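Threads > Robotics > Home chores

Thaddäus Koller
Sunday

Can a machine fold your laundry yet? Short thread, as I get asked this most weeks.

A flat towel on a clear table: yes, most of the time. I've watched the Kinoshita arm do 28 in a row and drop 2.

Clothes are harder. A sleeve can end up anywhere, and a jumper never lands the same way twice. The arm has to find an edge before it can do anything useful with it.

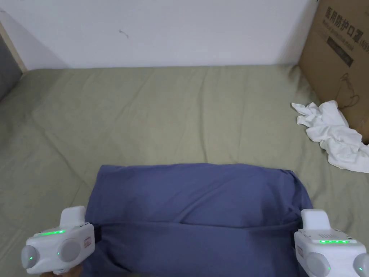
Beds make it worse. The surface gives when you press on it, so the grip that worked on a table comes away with a pinch of sheet as well.

Two hands help a lot. With one you drag the cloth about. With two you can hold it taut and keep the fold square - or nearly square.

Speed is the other thing. The team at Delden quote 9 minutes for a shirt. I can do one in the time it takes to say so.

Shop floors are further on. Lata's machine at the Kondcombe depot stacks 700 boxes a shift, but a box keeps its shape.

So for now I'd buy one for boxes and carry on doing my own shirts. Pairing socks is a separate thread, probably next week.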